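Refinishing a scratched wood tabletop: sand the whole thing or spot fix?
Posted in Home Repair > Wood and Furniture

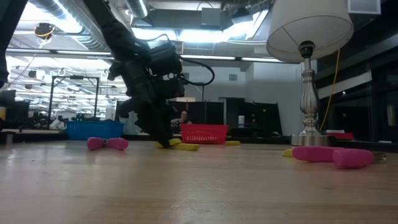

The top, with the fine scratches near the middle of the front.

Jomar Macapagal
Posted 7 March 2025

I have a light wood table that gets used as a work surface most days. The top is solid boards glued edge to edge. I bought it secondhand when we moved to Irnley and I don't know what finish is on it. The seller thought it was oil, but he wasn't the one who did it.

There is a patch of fine pale scratches that shows up when the light comes from the side. I can barely feel them with a fingernail. The rest of the top is fine, apart from being a bit shinier in some places than others.

What I have tried so far: wiping it down with a damp cloth and a drop of dish soap, then rubbing a walnut over the worst of it, which I read about somewhere. The walnut made the scratches darker for a day and then they came back.

I own a random orbit sander and a few sheets of 220 grit. I'd like to avoid doing the whole top if I can, but I also don't want to end up with a dull circle in the middle of it. Can I fix just that area, and how do I find out what finish I'm dealing with? My budget is 50 dollars.

Konrad Steiner
Member, 983 posts

Find out the finish first. Everything else depends on it.

Pick a spot on the underside or inside a leg, as long as it looks like it got the same finish as the top. Put a drop of water on it and wait a few minutes. If the water soaks in and leaves a dark spot, you have bare wood or a worn oil finish. If it beads, there is either a film on there or fairly fresh oil or wax. Next, dab denatured alcohol on a cotton swab and hold it on the spot. Shellac goes sticky. Lacquer may soften a little but usually needs lacquer thinner before it really lets go. Polyurethane won't react to either one. Keep the window open and don't do this near a stove.

If it's oil, a spot fix is easy. Sand by hand with the grain using 320, light pressure, and go a few inches past the scratches on every side so there's no hard edge. Wipe off the dust, put on a thin coat of the same kind of oil, wait 15 minutes and wipe off everything that hasn't soaked in. Let it dry overnight and do it again. Lay the used rags out flat outdoors until they are stiff. Oily rags in a pile can catch fire without any help.

If it's polyurethane, don't sand a patch. New poly over old leaves a visible line nearly every time. Scratches that shallow are probably in the finish and not in the wood, so try a gray abrasive pad and some paste wax over the full top. That evens out the shine too, and it costs less than your budget.

Leave the orbital sander in the closet for now — it takes off more than you expect.

Dexter Cruzado

just sand it all, takes 2 hours. I did mine with 120 and then 220 and it came out good

Jericho Sebastian

Konrad's test is the way to go. One thing to add: check for wax before you put anything on. Mineral spirits on a white rag will pick it up, and you may need to change rags a few times. I skipped that on a bench top and the oil dried blotchy, so I had to strip it and start over.

Jomar Macapagal

Did the swab test under the apron. Water went dark in a couple of minutes and the alcohol did nothing, so I'm going with oil. Picking up some 320 tomorrow.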